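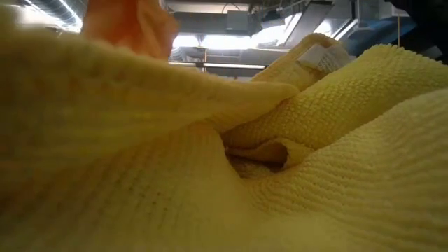 Dristberg Fund for Printed Arts
Interim progress report: Fendemham Comic Strip Index
Grant holder: Fendemham Newspaper Library
Prepared by: Mortimer Iwasaki, project cataloger
Submitted 24th December

1. Period covered

The report covers work from the release of the first grant payment in July to the present. It follows the headings in the grant agreement, except that storage and rights are reported together under section 5.

2. Background

The library holds the comic strip pages of a regional evening newspaper and its weekend supplement. Most of the strips were bought in from syndicates. A smaller group was drawn locally and, as far as we can establish, printed nowhere else. The grant pays for an item-level index of the local strips, scans of the pages they appear on, and a searchable public list. Syndicated strips are recorded by title and date range only.

The largest local strip is Kanero, a daily gag strip that turned into a continuity strip in its second year. The writer was not credited in print. The artist signed with initials, and from the third year stopped signing at all on weekdays.

3. Scanning

The target for the full grant is 3000 pages. Scanning of the weekday pages is complete for the first two run years of Kanero and under way for the third. All masters are uncompressed grayscale files at archival resolution. Weekend supplement pages are scanned in color, with a color target included at the start of each batch instead of on every page. This change was agreed in the project plan and has cut handling time without affecting color checks.

Around 800 files were rescanned after the first quality check. The cause was a focus setting that had drifted on the overhead unit and left the outer columns soft. Lettering in the last panel of each strip was readable but would not have passed for print reproduction. The setting is now checked at the start of every session against a printed line chart, and the result is written in the batch log.

Bound volumes remain slower than loose pages. Where the gutter hides part of a panel we record the loss in the item record and look for a second copy. We have not disbound any volumes and do not plan to.

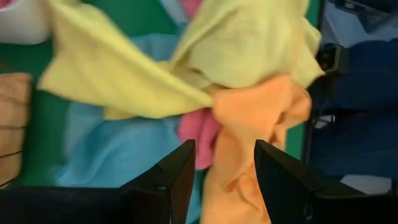 The supplement pages have a separate problem, which is registration. On many of them the color plates were printed out of line with the black, so that a scan which looks faulty is in fact a correct record of the page. The checker now has a code for this (REG) to stop good files from being sent back.

4. Indexing

Each strip receives one record. The fields are title, print date, page, panel count, signature, story name where there is one, named characters, and notes. Transcribed dialogue is held in a linked text file and can be searched, but it is not displayed with the record by default.

Three points caused delay.

First, print date and drawing date do not match. Some strips carry a hand-lettered date in the artwork that is several days earlier than the newspaper's date, and a few carry one that is later. We now record both. Sort order follows the print date.

Second, reprints. During a gap in the third year the newspaper ran old Kanero strips without marking them as repeats, in some cases with a balloon relettered to remove a topical reference. We have identified 86 of these so far by comparing panel borders. They are indexed as separate items with a link to the first printing, and changed wording is transcribed in full.

Third, story names. The strip did not title its continuities. Earlier collectors' lists use names that conflict with each other. Thaddeus Kapoor, who is advising on the continuity years, has drawn up a working set of names and a start and end date for each story. We use the Kapoor list throughout and give the older names as cross-references. Two of the boundaries are still open, because one story fades into the next over the course of a week – a cataloging rule for this is in draft.

5. Storage and rights

Masters are held in two copies at separate sites, and file checksums are compared every month. No failures have been found. Access copies are held on the library's own server.

The newspaper's successor company has confirmed in writing that it makes no claim to the locally drawn strips. That leaves the artists and their heirs. Letters have gone to all the addresses we could find, and two estates have given permission. We have no answer yet for Kanero itself. Until that is settled the public list will show records and transcribed text for the strip but no images. We do not expect this to hold up scanning, but it does affect the launch page described in the grant application, which was designed around a Kanero panel.

6. Missing material

The library's run is short by 189 issues. Some fall in a period when the newspaper was not printed because of a press stoppage, and the exact number is being checked against the union catalog. A private collector has offered clippings that may fill part of the gap in the second year. Clippings without a page header can be dated only from the text on the back, so they will be indexed with a confidence code of A, B or C.

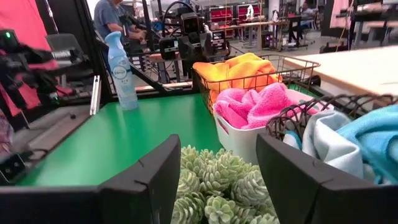
Where only a clipping survives, the scan includes both sides. The reverse is stored as a supporting file and is not counted toward the page target.

7. Budget

Spending is within the approved lines. Rescanning used staff hours that had been set aside for checking transcriptions, and these have been covered from the contingency line. The purchase of a second book cradle was not made; the unspent amount is carried forward. We ask for the Fund's approval to move it to transcription, where the backlog is greatest. A revised table is attached as Appendix B.

8. Work for the next period

Complete weekday scanning for the third run year.
Finish the rule on story boundaries and apply it to existing records.
Release a test version of the public list to the Fund and to Thaddeus Kapoor.
Continue contact with the Kanero heirs and report any answer when it is received.
Index the remaining local titles, beginning with the two short-run panels from the supplement.

The field guide for indexers, version 2, is attached as Appendix A. Questions on the technical sections should be sent to Mortimer Iwasaki at the library.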